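采购季又到了，桌面抓取这条线今年怎么花钱

大家好，又轮到我来写设备这一栏。上一期出来以后收到不少回信，一半在问Molleck的夹爪到底还买不买，另一半在问为什么耗材的钱总是不够用。两个问题其实是一回事，我就放一起聊了，写得碎一点，大家将就看。

先说总数。今年桌面抓取这条线批下来的设备费是1790元每工位每月，折旧、备件、线缆、道具全算在里头，一共7个工位。听着还行对吧？我第一反应也是“够了够了”，然后坐下来列表，列到第二页就笑不出来了。机械臂本体不用动，Bovberg那批臂还在保，今年一分钱都不用往里砸（谢天谢地！）。真正吃钱的是末端：夹爪、指尖垫、腕部相机、相机线。尤其是相机线，弯来弯去的，谁用谁知道。

夹爪这块我纠结了好久。Molleck的报价单我看了三遍，东西是好东西，交期太长，下单要到7月才能到货，中间这几个月工位总不能闲着。Anghel那边能先给两套试用，押金800元一套，退回来的时候原样退钱。我的想法是先拿Anghel的顶上，等Molleck到了再换，试用的这段时间顺便把指尖垫的损耗记下来，明年做预算就不用拍脑袋了。

还有道具。每次开预算会都有人觉得道具是小钱，超市里随便买买就行。可是大家想想，罐头、杯子、零食袋、水果盒，软的硬的透明的反光的都得有，还要按批次换新。去年我们把这笔钱塞在“办公杂项”里，结果跟打印纸抢额度，抢到年底连番茄酱罐头都要写申请。今年我单独给它开了一行，每月800元，谁也别来挪。

说到反光，腕部相机换不换也吵了一阵。固定机位看整张桌子没什么问题，凑近了看金属罐盖，盖子上那圈小字就糊成一片。我个人倾向于换两个工位先比一比，别一口气全换，毕竟镜头一换，标定、支架、线长全得跟着改，这些隐形的钱报价单上是不写的。
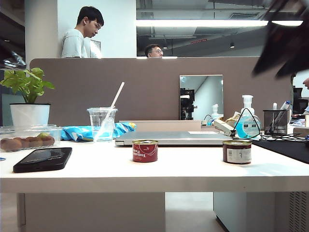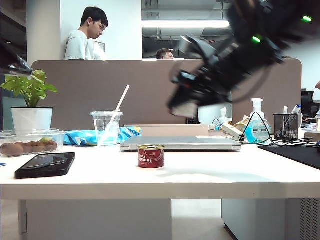

固定机位的两张，番茄酱罐头都在桌子前沿这边。

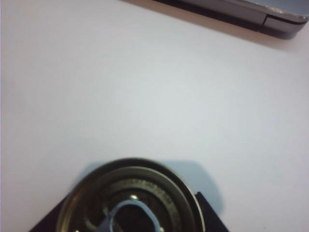
腕部相机这个距离，蓝色圈环看得挺清楚，盖上的压印字就认不出来了。

要买的和先不买的

一、夹爪。Anghel试用两套，签收之后先放在靠窗的两个工位。Molleck正式下单，合同我在走，别再来问我能不能加急，我比你们还急。

二、指尖垫。按季度买，硬度选两种，一硬一软。上次图便宜全买了硬的，夹零食袋的时候那个打滑啊，我看着都心疼。

三、腕部相机。先换两个工位，用Elonon的套件，支架和线一起买，单买相机后面又要补一轮采购单，流程走得人头大。

四、线缆和理线。这一项我加了钱。桌上的电源线、充电线、相机线最好分开走，理线槽和扎带都算进来了，需要多长请各组自己量好报给我，拜托别写“差不多够就行”。

五、道具。每月一次集中采购，清单发在群里，想加什么直接往后面写。易碎的写清楚材质，带液体的写清楚容量，水果请自己估一下能放几天，我不想再从柜子里翻出陈年猕猴桃。

六、备用工位。今年先不加。有人提议再开一个，我理解，排期确实紧。可是一个工位进来，桌子、隔断、网口、相机支架都要跟着来，按现在的额度养不起。等Molleck到货，把旧夹爪的残值算清楚再说。

关于报销的几句唠叨

发票抬头请看共享表里最新那一版，去年的抬头已经不能用了，还在用旧抬头的同学，财务退单的时候会顺便把我也念叨一遍。网购的请把订单截图和发票放在同一个文件夹，文件名写上工位号。试用设备不走报销，押金由我这边统一付，各组只管签收和保管，配件少了一颗螺丝也请马上说，拖到退货那天再说就真要扣钱了。

各组的需求表请在2月8日之前交给我，格式不用漂亮，数字填对就行。哪一项拿不准就空着，旁边写个“待定”，我挨个去找你们聊。去年有人为了好看把所有格子都填满了，最后一半的东西拆都没拆，到现在还堆在储物间最上面那层，我够都够不着。

对了，储物间的钥匙换了地方，现在挂在打印机旁边。

下一期打算写写指尖垫的寿命怎么记，有现成表格的小组请发我一份，我拿来偷个懒！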